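Chapter 9
Sound in Small Rooms

9.1 Scope of the chapter
9.2 Reflection and absorption
9.3 Reverberation time
9.4 Room modes
9.5 Ceilings
9.6 Treatment of existing rooms
Problems

Terms introduced in this chapter: absorption coefficient, axial mode, diffusion, flutter echo, reverberation time, sabin

9.1 Scope of the chapter

Chapter 8 dealt with halls and churches, where the distance between surfaces is large compared with the wavelength of nearly all the sounds of interest. In such rooms the sound field can be treated as a statistical average. Small rooms do not allow this at low frequencies. A bass note may have a wavelength longer than the room, and its level can change greatly from one chair to the next.

For the purposes of this book, a small room is one in which the wavelength at the low end of speech or music is comparable to at least one room dimension. Bedrooms, offices, corridors, practice rooms and most classrooms fall in this group. Two of the case studies in later sections, the Fulstead practice rooms and the reading room at Studville, are small rooms in this sense. The Gurent assembly hall is included only for comparison.

The reader should be familiar with the decibel scale (Chapter 3) and with the idea of a standing wave on a string (Chapter 2). Dimensions are given in feet, and the speed of sound is taken as 1,130 feet per second unless stated otherwise.

9.2 Reflection and absorption

When sound meets a surface, part of its energy is reflected and the rest is either absorbed or passed through to the other side. From inside the room the last two cannot be told apart. An open window reflects almost nothing and is therefore counted as a nearly perfect absorber.

The absorption coefficient of a material is the fraction of incident sound energy that is not reflected. It runs from 0 to 1 and depends on frequency. Heavy carpet absorbs well at high frequencies and poorly at low ones. A thin wood panel mounted over an air space tends to do the reverse - the panel moves as a whole, and its greatest absorption lies near its resonant frequency. A thick plank fixed directly to masonry absorbs little at any frequency. Tables that list a single value for "wood" should be used with care, as the mounting often matters more than the species.

The total absorption of a room is found by multiplying the area of each surface by its coefficient and adding the results. With areas in square feet, the unit is the sabin. People and furniture are entered as separate items, usually as a fixed number of sabins each.

9.3 Reverberation time

Reverberation time is the time required for the sound level to fall by 60 decibels after the source stops. The Sabine equation gives an estimate:

T = 0.049 V / A

where T is in seconds, V is the volume in cubic feet and A is the total absorption in sabins.

Example 9.1. A practice room at Fulstead has a volume of 772 cubic feet and a total absorption of 63 sabins at 500 Hz. Then T = 0.049 x 772 / 63 = 0.60 second.

The equation assumes that sound arrives at every surface equally from all directions. It becomes unreliable when absorption is high or is concentrated on one surface. A room with a thick carpet and four bare walls will often sound more live than the calculation suggests, as sound traveling horizontally seldom meets the carpet.

9.4 Room modes

Between two parallel walls a distance L apart, the lowest axial mode has the frequency c / 2L, where c is the speed of sound. Higher axial modes occur at whole-number multiples of this value. For walls 9 feet apart the lowest mode is at 63 Hz. If a second pair of surfaces has the same spacing, its modes fall at the same frequencies and the effect is reinforced. Cubical rooms are the worst case.

Long, narrow rooms have a further defect. A hand clap between hard side walls produces a rapid series of repeats known as flutter echo. The corridor at Kassa, discussed in Section 9.6, shows it clearly along most of its length.

9.5 Ceilings

The ceiling is often the largest surface left clear of furniture, and its form deserves attention. A flat plaster ceiling reflects sound much as a mirror reflects light. Exposed beams break up the reflection, but only where the beam depth is a fair fraction of the wavelength. Shallow beams scatter the consonants of speech and have almost no effect on bass. The panels between the beams may be treated as separate surfaces when the total absorption is calculated.
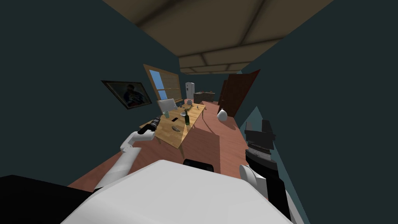
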